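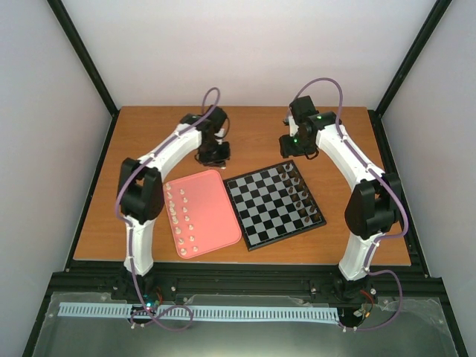

Comparer deux pinces sur un catalogue ne mène pas loin. L'atelier Kistilholm a donc choisi de les juger sur une tâche pénible : saisir de petites pièces à tête ronde et les poser sur un échiquier. Les blanches attendent sur un plateau rose, les brunes occupent déjà leurs rangées, et deux bras blancs se partagent la table. La série compte 721 prises, toutes notées à la main par Ronja Fagerlund.

Accueil Dossiers Essais Abonnement

Robotique légère / Bancs d'essai

Le premier jeu de doigts, signé Zukier, serre fort et se règle vite. Le second, de chez Pearce, est plus souple - et plus lent à se refermer. Sur les 111 prises manquées, la plupart viennent d'un mauvais angle du poignet. Le passage du câble compte aussi : trop tendu au-dessus de la pince, il tire sur le dernier moteur.
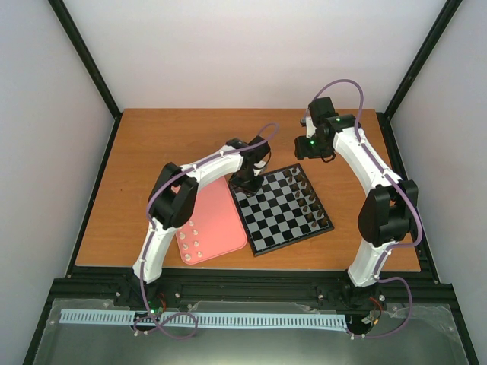
Delwyn Goodwin aurait gardé les doigts souples pour les deux bras, quitte à perdre du temps, et trouve que l'on surestime la force de serrage pour des objets de cette taille. Fagerlund préfère attendre la prochaine série, prévue avec 800 prises et un contrôleur Tustilum.

Commentaires (3)

Corey Gilchrist : Quelle fréquence de commande pour les moteurs ?

Alžběta Matoušek : Même souci de câble chez nous, réglé avec une boucle plus haute.

Arnaldo Pinheiro : Merci de publier aussi les échecs.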